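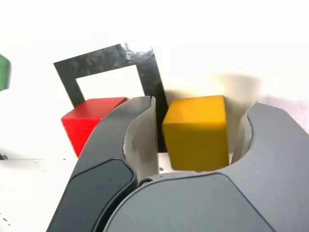 Skirkcombe Blocks

README, last changed 19/09/2025

Skirkcombe Blocks is a set of short clips and stills of colored wooden cubes being moved on a white work surface. The cubes are picked up, set down, lined up and stacked. This file covers the cubes, the table, the tasks, the labels and the known problems. Please read the problems section before you train on anything.

The set is kept by Sze-wing Chung. Send corrections to her with the clip name and the time in seconds.

What is in the set

The cubes are painted wood with slightly rounded edges. The main colors are yellow and red. The yellow is a mustard to golden shade and is labeled "yellow" everywhere, even in clips where the light pushes it toward orange. The paint on the red cubes can look glossy on top and much deeper on the front face. Both are the same red.

We bought the cubes secondhand as part of a mixed toy lot. They have scuffs and small dark flecks, and we left those alone. Nothing was sanded or repainted. If you need clean, uniform faces, use a rendered set.

A few cubes came from a second lot, sold under the name Tirik. They are a little larger on each side and the corners are sharper. Clips that use them have "tirik" in the clip name. Don't mix the two lots if your work depends on size.

Table and light

The surface is bright white and was wiped down before each session. Light comes from a single lamp with a cloth diffuser, so shadows are gray and soft at the edges. The lamp was moved between sessions. There is no fixed shadow direction across the set, but within one session it stays the same.

Exposure was set for the cubes. In some clips the white surface is close to blown out and its texture is lost.

Tasks

pick: lift one named cube and hold it clear of the surface
place: set the held cube down inside a taped square
pair: put 2 cubes side by side with faces touching
stack: put one cube on top of another
clear: move every cube to the left half of the table

Each session has 16 clips. A session covers one task only, apart from the April sessions, where pair and stack were recorded together. Those were split by hand later, and the cut points can be off by a few frames.

Labels

Every clip has one line in labels.csv with these columns:

clip - the clip name
task - one of the five words listed under Tasks
target - color of the cube to be moved
others - colors of any other cubes on the table, separated by semicolons
result - done, dropped or stopped
note - free text, often blank

"Done" means the cube ended where the task asked for it. "Dropped" means it fell at any point, even if it was picked up again. "Stopped" means we ended the clip early.

A cube that is partly hidden still goes in the "others" column as long as its color can be told. A cube that is fully hidden for the whole clip is left out, even if we knew it was there.

Labels were entered in Judico, then exported. Judico trims trailing spaces and turns blank cells into the word "none", so you may see "none" in the note column. Treat it as blank.

Known problems

The color of the target was typed by hand, and 7 clips had it wrong in the first release. Those are fixed. There may be others.

Yellow cubes are the target more often than red ones. We noticed this late and did not even it out.

In the stack clips the lower cube sometimes slides when the upper one touches it. We kept these as "done" if the stack stayed up. Wu, who checked the labels, marked several of them "slid" in the note column, but not all of them.

The taped square was replaced partway through. The old tape is blue and the new tape is gray, and the gray square is slightly smaller.

Splits

Train and test are split by session. Please keep it that way. Clips from one session share the same light and often the same starting layout, so a random split will give you scores that look better than they should.

The Tirik clips are in the test part only.

Changes

Version 2 fixed the target colors, added the "others" column and removed a session where the lamp had been left off. Clip names did not change.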